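Metal bin or plastic tub for mixed small stuff?

Posted 11 December 2025 by Kyriaki Dimitriou

Moving the odds and ends out of cardboard boxes before the shelves go up. I want one open bin for things with no proper home: a brush, a toy block, whatever else turns up.
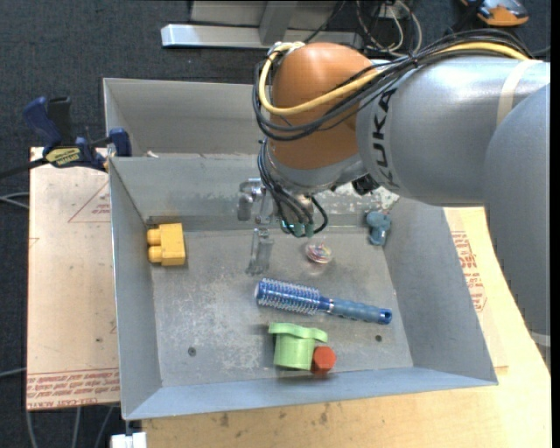

My choice is between gray sheet metal with sloping sides and an ordinary clear plastic tub. The shelf is 14 inches deep, so either will fit. Metal costs more and I only need 2 of them. Has anyone lived with both?

tarnby_shed
Metal. I bought mine in October and the floor is scratched already, but it's only scratches. My old plastic tubs split at the corners.

Magdy F
Plastic. Metal bins are loud. Drop a toy block in one at night and the whole house hears it. You also can't see what's inside once it's up on a shelf.

tarnby_shed
Put it on a low shelf then.

Magdy F
She said the shelves aren't up yet. We don't know how high they are.

Kyriaki Dimitriou
Waist height for the lower one. Noise isn't a problem, it's the garage.

anas_soliman
Sloping sides are good for getting your hand in, but small things slide down to the middle and pile up. I'd go straight-sided. Also check the floor for holes. If there are any, screws and beads will find them.

Moataz H
Disagree about the slope. Straight sides leave a corner where dust and bits of paper collect, and you can't get a brush into it. I have five sloped ones from Skjelbred and cleaning them takes a minute.

anas_soliman
Depends on the brush. Mine gets into corners fine.

Kyriaki Dimitriou
Going with metal, sloped. I'll put felt in the bottom if it gets annoying.

Comments

Nasr40: Felt holds on to sawdust. A rubber mat is easier to shake out.

istgate_reader: Is there a divider that fits the sloped kind? Mine slips.

Moataz H: Cut one from thin board and angle the ends.

Related threads

Labels that stay on bare metal
Borkivetti shelf brackets, which screws?
What do you keep in the bottom drawer?
Sorting toys by size or by type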